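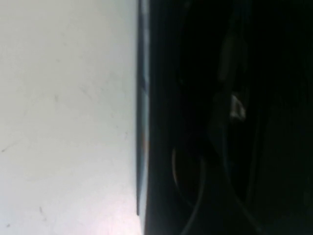
Ylva Solheim writes that sugar soap took the marks off her hallway but left a dull patch at shoulder height, and asks whether the paint is ruined. Probably not. A dull patch on matt paint is usually detergent residue. Go over it twice with plain water and a clean cloth, leave it overnight, and look again in daylight.

Cleaning scuffs from painted surfaces

Work from the mildest method upwards and stop as soon as the mark has gone.

1. Dry. Rub lightly with a soft white eraser. Coloured erasers can leave dye behind. Brush the crumbs off before wetting anything.

2. Damp. Use a well-wrung microfibre cloth and warm water with a drop of washing-up liquid. Wipe from the bottom up, so that dirty runs do not streak a dry surface, then rinse.

3. Paste. Mix bicarbonate of soda with water to the thickness of yoghurt. Apply with a fingertip, leave for a minute, wipe off. Suitable for eggshell and satin. On matt, try it behind a door first.

4. Melamine sponge. This is a fine abrasive and will polish matt paint to a shine. Use it wet, with almost no pressure, on gloss or satin only.

Scratches

If a fingernail catches in the mark, cleaning will not remove it. Fill with fine surface filler, let it harden, and sand flat with 240 grit. Prime bare filler before painting or it will show through as a flat spot. Touch in with a small foam roller; a brush leaves a different texture.

Leftover paint

Decant what remains into a clean jam jar filled nearly to the lid. Write the colour, finish, room and month of opening on the label. Store above freezing. Stir for several minutes before use and strain through old tights if there is any skin.

New emulsion is dry within hours but stays soft for weeks. Walls painted in June should not be washed before July.

Arvo Koskela asks about limewash. None of the above applies to it. Brush off loose dirt and recoat.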